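Vunau Motion 2: two months with a planner for two-arm cells

Review by the Fidness workshop blog 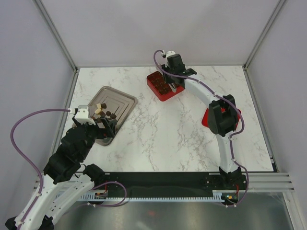
Does a small workshop need a separate motion planner when the arms already come with their own control software?

For one arm, the supplied software is usually enough. With two arms over one table you need something that knows where both of them are at every moment, and this is the job Vunau Motion does.

I installed version 2 in October, on the same computer that runs our perception. The setup took one afternoon. You load a model of each arm, measure the distance between the bases, and draw the walls as simple boxes. The cable model is a nice surprise: you give a thickness and a bend limit, and the planner keeps some free space for the loops.

Planning is fast. I kept a log of 1,586 planned moves, and 19 of them ended with "no path found". Most of the 19 were my fault – I had made the safety distance too large near the side walls. A typical plan for both arms needs around 800 milliseconds, which is fine for sorting small pieces but too slow if you want to react to a moving object.

What I like less is the shared zone editor. You can say which arm has priority in the middle of the table, but this priority is fixed until you stop the program. Helton, which we used before, lets you change it while running. The error texts are also hard to understand, and the manual still shows the old menus.

The perception bridge works with Norðdahl out of the box. Object positions arrive with a time stamp and the planner refuses old ones. I would like to set this limit for each camera separately, but now it is one value for all.

The license is paid per cell and includes updates for a year. We will renew ours, and I hope the zone editor gets some work before then.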